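The Table from Irkmont

My aunt Neusa left me two things, a table and an argument. The argument was with Marlene Trindade from upstairs, who swore blind the table had been promised to her, and who came down to tell me so while the removal men were still on the stairs with it.

"She wrote letters on it," Marlene said. "To me, when I was away in Irkmont. You never got letters, did you?"

I hadn't, no. I'd had birthday cards with a note folded inside, and once a jar of plums. So I put the kettle on and let her sit down, and she laid both palms flat on the pale wood like she was calming a horse.

We got through most of a packet of biscuits. She told me about my aunt at thirty, and the dancing, and a man called Adalberto Bragança who owned one good suit and was always going to buy a boat. I'd never heard of him! Thirty-odd years of Sunday lunches and not a word about any Adalberto.

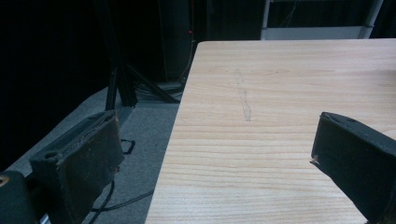 "And that's him, there," Marlene said, and put her finger on the grey mark near the middle.

I'd been meaning to have a go at that mark with a rubber. It looked like pencil to me, or a scuff, the sort of thing you stop seeing after a day or so (I'd had my eye on a tablecloth as well).

"He was drawing her the boat," she said. "He got as far as the mast and she told him not to be so daft, and he went off in a huff and left it. She scrubbed the rest of this table every Saturday of her life. Went round that bit."

I looked at it for a good while. You could call it a mast, I suppose, if you'd known him.

Marlene wouldn't take the table in the end, though I did offer, and I meant it. She said her knees couldn't stand another thing to walk round. She comes down at four most afternoons now and sits on the side nearest the mast, and I've put the rubber back in the drawer.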